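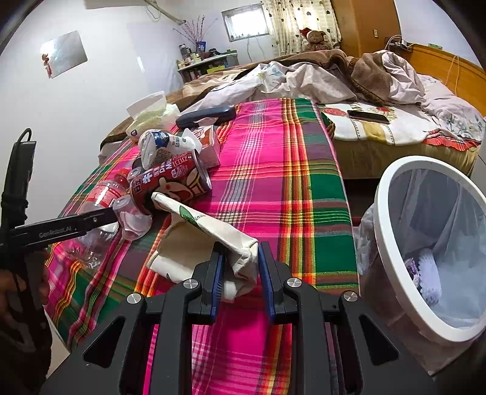 ## Re: can machines do chores yet?

**From:** Kátia Coutinho
**To:** Prostau list
**Date:** Wednesday, March 27, 2024

Narayanan wrote:

> We keep talking about folding shirts and loading dishwashers. My sister asked me a simpler thing: when can a machine clear the junk off her bed? I said five years. Washington said two. Does anyone have numbers, or are we all guessing?
>
> Also, does clearing a bed count as one chore or several?

Several, I would say. Picking up is one job and deciding is another, and most of the trials I have read only score the first.

At Lurcombe we keep a log of single pickups, with two-finger grippers only. The last batch was 1,802 tries on small household stuff on soft surfaces: bottles, cans, cups, tissue packs, paper wrappers. Of those, 897 ended with the item in the bin or in the right spot. That is just under half. A person doing the same work by hand would hardly miss.

Where it goes wrong:

- Flattened paper. The fingers close on cloth as well as paper, and the blanket comes up too.
- Clear plastic. The depth reading goes straight through it, and a bold plaid behind makes it worse.
- Anything round on its side. It rolls when the first finger touches it.
- Bin liners. The item goes in, catches on the bag, and gets pulled back out on the return.

Thin cups are their own problem. Squeeze hard enough to hold one and the wall gives. Squeeze less and it turns in the grip.
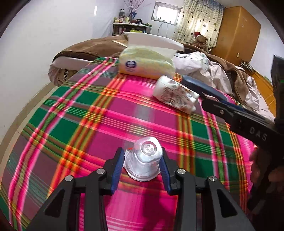
We lowered the closing force in September and the crushed cups mostly stopped, but dropped ones went up, so the total barely moved. Nawal thinks softer pads would help more than any change to the software. I agree with her, though we haven't tested it.

The deciding part is further behind. An empty bottle goes in the trash and a half full one doesn't. A tissue pack stays. A phone stays, always. Our sorter does fine when the list of items is fixed at 11 or fewer. Past that it starts throwing away things people want, and I would not leave it alone in my own bedroom.

So for Narayanan's sister: not this year, and I wouldn't promise two either. If Washington has a reason for his number I'd like to see it.

Elīna, you asked for the Kandpal pad sizes. I have them on paper and will type them up for the list tomorrow.

Kátia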